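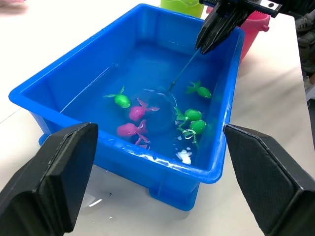

Home Docs Data Issues Contact

Search this site... Go

# Drastthorpe Tub Set, fault release

Posted in September by Eusebio Huaranga

This folder holds the episodes from the fish scooping task that were pulled from the main Drastthorpe set after the grip slip fault. They are published separately so that people working on failure detection can use them, and so that people training policies don't pick them up by accident. If you want clean demonstrations, use the main release and skip this one.

## Task

Two arms work over a blue tub of water with floating toy fish, green and pink. One arm holds a small net by its handle. The goal is to get a fish into the net, lift it clear of the rim and drop it in a bucket. The other arm may steady the tub but must not push it.

An episode ends when the operator presses the pedal or when the safety stop trips.

## What went wrong

The net arm lost its hold on the handle during lifts. At first this looked like operator error, and the early episodes were labeled that way. It was a force setting. The Urnier controller had been updated between sessions, and the update reset the closing force on the net arm to its default, which is too low for a thin rod with wet fingers. The other arm kept its old value, so the startup check passed – it only read one side.

In most of the affected episodes the handle rotates in the grip and the net tips. The operator then closes again and carries on. In 9 episodes the net was dropped. In 2 of those the arm followed it down and the fingers went below the waterline before the stop tripped.

The second of these is the reason work was halted. The grippers are rated for splashes and not for being put under water. Water got past the seal at the base of one finger and reached the position sensor. The sensor then reported the gripper as open when it was closed, and the arm moved to its home pose with the net still in hand, swinging it over the edge of the table on the side where the operator stands. No one was hurt. The operator had already stepped back to reach the pedal.

## Contents

- 39 episodes in total
- wrist camera video from both arms, at 30 frames per second
- joint positions, commanded and measured
- gripper opening, commanded and measured
- stop events, with the cause where it is known
- operator notes, lightly edited for spelling

There is no force reading. The grippers report motor current, and we left it out because the scale changed with the update and we can't line up the old values with the new ones.

## Labels

Each episode has one outcome label: `slip`, `drop`, `submerge` or `none`. An episode gets the most serious label that applies. The `none` episodes were recorded under the low force setting but show no visible fault. They are included for comparison and should not be read as normal operation.

Slip start times were marked by hand from the video. Glare on the water makes some of them hard to place, and the net hoop is transparent, so don't lean on the hoop to find the moment. The handle is easier to follow. Yeon marked all the episodes and I checked the drops.

## Known problems

- Measured gripper opening is wrong after the stop in the last `submerge` episode. We kept the values as logged.
- The water level was not recorded. It went down over a session and was topped up between episodes.
- The tub was not fixed to the table. Its position changes from one episode to the next, sometimes within one.
- Early notes say "bad grip by operator". Ignore the cause given there.

## Changes since

The startup check now reads the closing force on both arms and refuses to run if either differs from the saved file. A height limit keeps the fingertips above the rim plane whenever the net hand reports open. Homing no longer starts by itself after a stop – the operator has to release it from the panel. The damaged finger was replaced and the old one sent to Pravov for inspection. We haven't had the report yet.

The height limit depends on the tub size being entered correctly. If you copy this setup with a deeper or shallower tub, measure the rim and change `rim_z` before powering the arms.

## Use

Free for research use. Please keep the fault labels attached if you pass the files on, and don't merge this folder into the main set without them. Corrections to slip times can be filed under Issues with the episode number and the frame.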